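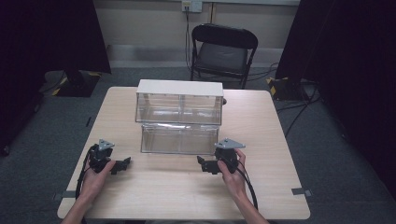
Ellholm Robotics Club: Manipulation Project Gallery

Updated July 20, 2025

The manipulation project is in its second term. Students record tasks by hand with a pair of hand-held grippers, and the recordings are used to train a policy for the club's two-arm setup. The task set this term is box handling: approach, grasp from both sides, lift, place, restack. Gerardo Dimaculangan supervises. Zamfira Tudose maintains the task list and the recording log.

Box station
Two clear acrylic boxes, stacked, the upper one with a white lid. Jaw fingers turned inward, one gripper per hand. Both grippers are cabled, so the operator checks the slack on each side before starting.

Clear acrylic was chosen over cardboard for the second half of the term. Reflections and panel joints make the edges harder to locate in the video, and Sohail Orakzai wanted that difficulty in the data early. The cardboard recordings are kept as a separate set and are not mixed in.

Recording procedure
1. Set the boxes back from the near edge of the table.
2. Rest both grippers on the tabletop, jaws facing each other.
3. Start the log entry, then the recording.
4. Perform the task once at normal speed. Do not correct a bad grasp; finish and mark it.
5. Return the grippers to rest before stopping.

Episodes that stop before the grippers are back at rest are rejected by the import script. This was the most common fault in the first weeks.

Status
The target for the acrylic set is 3,000 episodes. The log stands at 2,000 accepted. Itsuki Ikeda is rewriting the import script so that rejected episodes keep their notes. Cosimo Zuccaro is comparing two grasp heights for the lower box; a higher grasp is easier to hold level but leaves less room under the lid of the upper one during restacking.

Training runs use Tulurero, the club's own code base. Configuration files are in the shared folder under the term name. Do not edit the defaults; copy them first.

Next
Lidded and unlidded boxes will be logged as separate tasks. The first trial on the arms is planned for October. Students who want a recording slot should write to Zamfira with two possible times and the task number.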